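SASUNMONT TRANSPORTATION ADVISORY BOARD
Minutes of the Regular Meeting, August

The meeting was called to order at 6:35 p.m. in the lower meeting room of the Sasunmont Municipal Building. Ayman Tazi presided. A quorum was present. The agenda was adopted with one change, item 6 being moved ahead of item 5 at the request of the Mirani delegation. The minutes of the previous meeting were approved as distributed.

1. Communications

The Board received a letter from residents of Grarnolgate Avenue asking that the bus shelter at the lower end of the street be relit. Referred to the Department of Streets.

The Board received a petition bearing 618 signatures in opposition to the proposed removal of the passenger pickup bay outside the Mirani Street Market. The petition was accepted and placed on file.

2. Night Service, Route 14

Staff reported that the trial extension of Route 14 to Brimance Station remains funded through the end of the current budget period. Ridership after 10 p.m. is strongest on Saturday and weak on all other nights. The member for the East Ward asked whether the weeknight trips could be shortened to end at the hospital. Staff replied that a shortened trip would save one driver shift per night but would leave the last train from Brimance without a connection.

Moved and seconded that staff return with a costed schedule for both options. Carried.

3. School Crossing at Grarnolgate

Deferred. The traffic count had not been received from the county.

4. Pickup Bay, Mirani Street Market

Staff presented the revised curb plan. Under the plan the pickup bay would move from the front entrance to the side street, and the present bay would become a loading zone until 11 a.m. and a bus stop thereafter. The merchants' delegation stated that produce sellers at the front entrance depend on customers who are driven to the door, many of them older, and that the side street has a steep curb and no cover from rain.
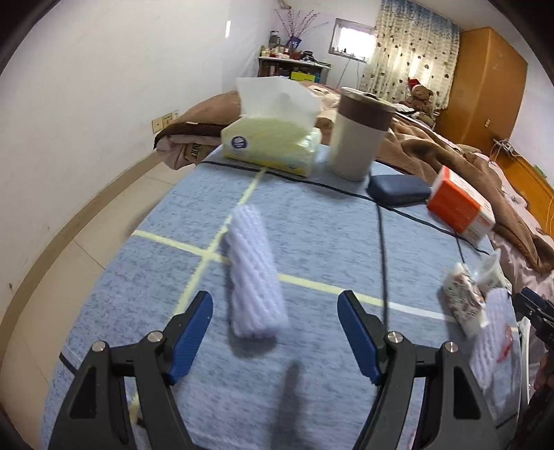
Foam fruit sleeve on a tablecloth.

The Chair asked whether the curb could be ramped before any change was made. Staff advised that a ramp was possible and that the work had been priced at $2000, exclusive of drainage. The member for the North Ward stated that she could not support the plan without a shelter as well. Two residents spoke in favor of the bus stop, citing the long walk from the present stop at Harbor Road.

Moved that the curb plan be approved subject to the ramp being completed first. Seconded. An amendment to add a shelter was offered and failed, two in favor and four opposed. The main motion carried, five in favor and one opposed.

6. Vehicle-for-Hire Permits

(Taken out of order.) The Clerk reported that 401 permits are in force. The Board discussed the proposal to replace the annual paper permit with a two-year permit renewable by mail or at the counter. Drivers in attendance asked that the inspection be kept annual but that the fee be paid once. The Clerk noted that a two-year fee would be difficult to refund if a driver gave up the permit in the first year.

Ayman Tazi turned the chair over to the Vice Chair in order to speak to the item. He stated that the existing rule requiring a driver to appear in person during office hours cost most drivers half a day's income, and asked that evening hours be tried at the counter before the ordinance was reopened. He then resumed the chair.

Moved and seconded that evening hours be offered on one night per week during the renewal period, and that the two-year permit be held over to the next meeting. Carried without dissent.

5. Permit Numbering

The Clerk advised that door decals are printed with three digits and that the series will end at 999. No action is needed this year. Received for information.

7. Public Comment

One speaker asked that buses not idle beside the library. One speaker asked when the Grarnolgate crossing would be repainted and was referred to item 3.

8. Adjournment

There being no further business, the meeting was adjourned at 8:50 p.m.

Respectfully submitted,
Clerk to the Board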